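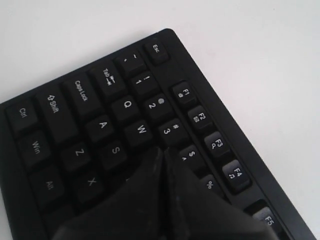 April 2025

Read the Kemus obituary in the regional paper twice at breakfast. He ran the hardware shop on Tsang Street for 40 years and they gave him 128 words, with no byline. The shop's name is wrong. It was Plallen, one word, and they printed it as two.

I wrote to the corrections desk before work. Tanveer Swati used to handle those, but he took the buyout in October and the address now goes to a shared inbox. No answer by six.
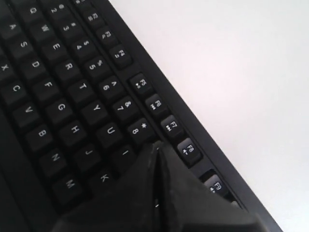
The F-key row, black keys with white lettering.

Sum-yee Tseng called after lunch. She has a longer piece on him, filed to the Peststead weekly, and they want it cut by 30 lines. I told her to lose the paragraph about the flood and keep the one about the key machine. She will probably do the reverse.

Ming-te Lo's column was missing again, second week. In its place was a wire story on airline meals.

Paid the subscription anyway. Bed at eleven.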